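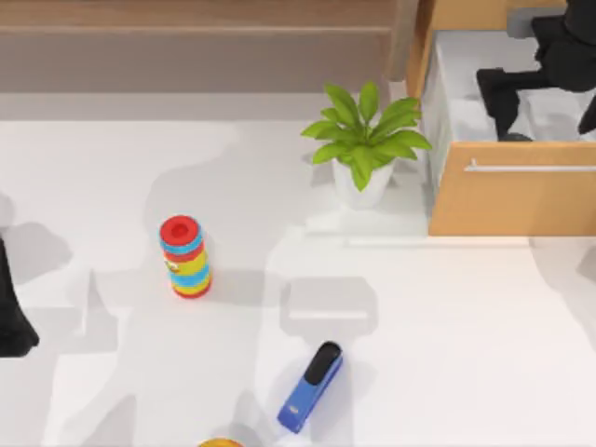
La torre de anillas de colores, sobre la mesa blanca.

26 Jul 2026

Llevo toda la mañana con los pies en alto y el cuaderno en las rodillas, así que voy a contarlo todo seguido, que si lo dejo para mañana se me olvida la mitad (me pasó en abril con lo del viaje a la costa y todavía me da rabia).

Ayer subimos por fin a Grirkstead. ¡Por fin! Tres veranos diciendo que sí, que este año, y siempre salía algo: la boda, la rodilla de Andor, la lluvia. Salimos de casa a las seis menos diez con las botas sin atar y un termo que cerraba mal, de modo que el asiento de atrás olía a café antes de llegar al cruce de Conon. Allí paramos a comprar pan. La panadera nos preguntó si íbamos arriba y miró el cielo con una cara que no me gustó nada, pero no dijo más y nosotros tampoco.

El sendero empieza suave, entre helechos altísimos, y luego se pone serio de golpe. Andor Gulyás, que presume de haberlo hecho «con los ojos cerrados» cuando era estudiante, se equivocó en la primera bifurcación y nos metió por un prado lleno de vacas. Una nos siguió un buen trecho, con muchísimo interés. Botond iba detrás hablándole en húngaro, muy educado, y la vaca encantada. Me reí tanto que tuve que sentarme en una piedra.

A media subida hay una fuente con un caño de hierro, y el agua sale tan fría que duelen los dientes. Llené la cantimplora, bebí, la volví a llenar. De allí en adelante ya no hay árboles, todo es hierba corta y viento, y se camina de otra manera, más callados. El cartel del refugio Pintér marca 1080 metros y yo habría jurado que ya estábamos arriba, pero no, quedaba el último tramo, el de las piedras sueltas, que es corto y malísimo. Lo hice casi a gatas. Y de pronto, la cima: 1202 metros, según la placa. Que ya sé que no es el Himalaya, pero yo estaba tan contenta como si lo fuera.

Se veía el valle entero, el río haciendo curvas y, muy al fondo, una raya de luz que Botond aseguraba que era el mar. Andor decía que un invernadero. Discutieron durante todo el bocadillo (queso, tomate y el pan de Conon, que estaba buenísimo) y no se pusieron de acuerdo. Yo voto por el mar — me gusta más.

La bajada, fatal. La panadera tenía razón: empezó a tronar cuando salíamos del refugio y nos cayó encima toda el agua del mundo. Mi chubasquero Hatico, que me costó un dineral, dejó pasar la lluvia por las costuras de los hombros en menos de un cuarto de hora. Mañana escribo a la tienda, a ver qué me dicen. Botond Sárközi, con un poncho viejo que parecía un mantel, llegó abajo seco como una pasa.

Casi 548 fotos he hecho, una barbaridad, y la mitad son de nubes. Tengo que sentarme a borrar y no tengo ninguna gana. También he de llevar las botas al zapatero, que la izquierda se ha abierto por la punta, y devolverle a mi hermana el bastón, que se me dobló un poco en las piedras. Todavía no se lo he dicho.

Hoy me duele hasta el pelo. He bajado las escaleras de lado, agarrada a la barandilla como mi abuela, y me he tomado dos tazones de sopa a las once de la mañana. Andor ha llamado para preguntar si el sábado que viene hacemos la otra ladera. Le he dicho que me lo pienso, pero ya he sacado el mapa y lo tengo abierto encima de la cama.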